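De: Waltraud Hauser
Para: lista Automação e Oficinas
Data: 2021-09-15
Assunto: Re: Re: Dia aberto na Cluline, alguém foi?

Caros,

Fui eu. Respondo com atraso porque prometi um relato curto e depois descobri que não sei fazer relatos curtos. A mensagem original vai citada mais abaixo, para quem já a apagou.

A visita era no edifício Carrillo, o que tem duas entradas e uma campainha que só toca numa delas. Inscreveram-se 40 pessoas. Entrámos por ordem de chegada, deram-nos um crachá e uma garrafa de água, e seguiu-se uma apresentação de diapositivos com a palavra "destreza" em quase todos. A demonstração propriamente dita tinha duas partes. A primeira era o braço Odeo a arrumar caixas, coisa que todos já vimos e que continua a ter um certo efeito hipnótico, sobretudo em quem tem caixas por arrumar em casa. A segunda era a que me levou lá: a recolha de exemplos com a pinça de mão, para tarefas domésticas com tecidos.

Para quem não acompanhou a discussão de maio: pega-se na pinça, faz-se a tarefa como se os nossos dedos fossem aqueles dois, e a câmara montada na ferramenta grava. Depois alguém, noutra sala e com mais paciência do que eu, tenta que um robô aprenda com isso. A meta deles é de 300 gravações por tarefa. Tinham 105 da cama, contadas na manhã da visita, e o rapaz que nos recebeu disse o número com a voz de quem fez a maior parte. 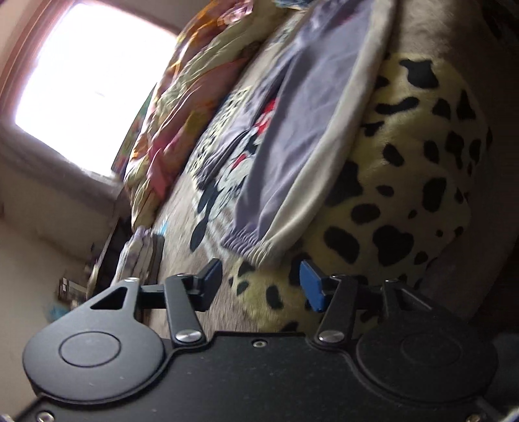

A pinça aberta, antes da manta às manchas de vaca. Ao fundo, a colcha ou almofada florida.

Escolhi a fotografia por causa das pontas azuis, que foram o assunto de metade das perguntas. Perguntei se eram de silicone e recebi uma resposta muito longa que não continha nem sim nem não. O resto do mecanismo é o que se espera: barras pretas articuladas, pinos prateados à vista, nada que assuste quem já desmontou um candeeiro de secretária. Gostei disso. Na volta, o Odeo vinha fechado numa carcaça tão lisa que não se percebia por onde começar a estragá-lo.

Deixaram-nos experimentar, três tentativas a cada um. A minha tarefa era levantar uma peça de roupa e pousá-la dobrada ao lado. Tenho dobrado roupa toda a vida e saí-me pior do que na primeira vez que conduzi. O tecido grosso e felpudo agarra-se bem, mas quando se apanha um agarra-se também o de baixo, e a certa altura eu transportava com grande dignidade meia cama. A segunda tentativa foi anulada por eu ter usado a mão esquerda sem dar por isso. A terceira foi declarada "aproveitável", elogio que tenciono pôr no currículo.

Duas notas para quem trabalha com isto a sério:

Os elásticos são o inimigo. Tudo o que tem punho ou cintura franzida volta à forma que quer quando se larga. O pessoal da Cluline admitiu que separa essas gravações e decide depois o que lhes faz. Perguntei quando era "depois". Riram-se.

A luz da janela também dá luta. Quando se roda o pulso, a imagem apanha a janela em cheio e o vidro fica branco. Sugeri uma cortina. Tomaram nota, não sei se da cortina se de mim.

Quanto à pergunta do Gillach sobre preços (ver abaixo): não dizem. Há um folheto, há um formulário, e há um sítio no formulário onde se explica para que se quer a resposta. Preenchi-o com sinceridade e até agora não veio nada. Se a oficina quiser mesmo uma pinça destas para o inverno, sai-nos mais rápido desenhar as barras e comprar os pinos na loja da esquina.

Levo o folheto à próxima reunião. A água já a bebi.

Waltraud

> Assunto: Dia aberto na Cluline, alguém foi?
>
> Boa tarde a todos,
>
> Escrevo da oficina Gillach. Vimos o anúncio do dia aberto mas estávamos com a fresadora às costas e não pôde ir nenhum de nós. Alguém da lista passou por lá?
>
> Interessa-nos saber três coisas: se mostraram a pinça de mão a trabalhar com panos ou só o vídeo do costume, se deixam mexer, e quanto custa aquilo. Fotografias são bem-vindas, de preferência de perto, que as do anúncio têm mais logótipo do que mecanismo.
>
> Obrigado e saudações,
> Oficina Gillach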